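January 5, 2018

Two grippers, one arm, and a very happy week

I finally got both grippers on the same arm in the same week, which I'd been promising myself since the start of December. If you've been reading for a while you know I spent most of last year with the Tessier hand, a two-finger parallel thing that came secondhand and has done everything I asked of it (and a few things I shouldn't have asked). The new arrival is the Tadell. Same idea, two fingers, electric, but a different drive inside and much finer control of how hard it squeezes. List price is $1,295, and I got it on loan from Huguette Boyer, who wants it back before spring. We'll see about that!

Swapping them took me most of an evening. The bolt circle matched, the connector did not, and I ended up making an adapter lead at the kitchen table with the good soldering iron. Then the controller, a Monus, refused to see the new hand until I changed its address from 2 to 9. The manual does mention this. It's in the appendix.

What I wanted to know was simple. Can it pick a cube off one plate and put it down on another without any fuss, over and over, with the same script and the same arm speed? Plates are great for this because the rim gets in the way. On a bare table you can come in low and sloppy and the fingers will sort it out. With a rim you have to come straight down, and if the opening is a bit too wide you catch the edge and the whole plate goes for a ride.

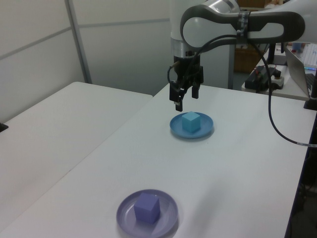 How hard should a gripper squeeze a small light cube?

Start at the lowest force that lifts it, then add a little until it stops slipping when the arm speeds up.

That's the method I used for both hands, and it's where the Tadell really shines. The force setting has proper fine steps, so you can creep up on the right value. The Tessier has low, medium and high, and for small stuff low is a bit weak and medium is a bit rude. You learn to live with it, but wow, it's nice not to have to.

I ran 69 transfers with each hand. The Tessier fumbled nine of them, nearly all on the way down, where it let go a touch early and the cube tipped over as it landed. The Tadell fumbled two, and I'm fairly sure one of those was my fault for nudging the table with my hip. It's also quieter. The old one makes a sort of coffee grinder noise when it closes that I'd stopped hearing until it was gone.

It isn't all roses. The Tadell is slower to open, enough that the whole cycle drags if you're used to the other one, and the cable is stiff. I had to leave it a big lazy loop at the wrist or it tugs when the last joint turns. Leif Overgaard wrote to me after my last post to suggest a softer silicone cable, and I've ordered a length. He also thinks I should stop approaching from straight above and try a slight tilt, which I'm keen to test once I've stopped being nervous about the rims.

Fingertips are next. Both hands ran with their stock tips, and I have a sheet of thin rubber that wants cutting up. Ginette Fleury swears by a ridged pattern, and I like the look of plain flat pads, so I'll make a set of each. After that comes the camera side, where I've been putting off a proper calibration for far too long – the picks are still from taught positions, and I'd love to be able to drop a cube anywhere and have the arm go find it.

If you've run a Tadell with a Monus controller, please leave a comment and tell me what you set for the closing speed. Mine is still at the default.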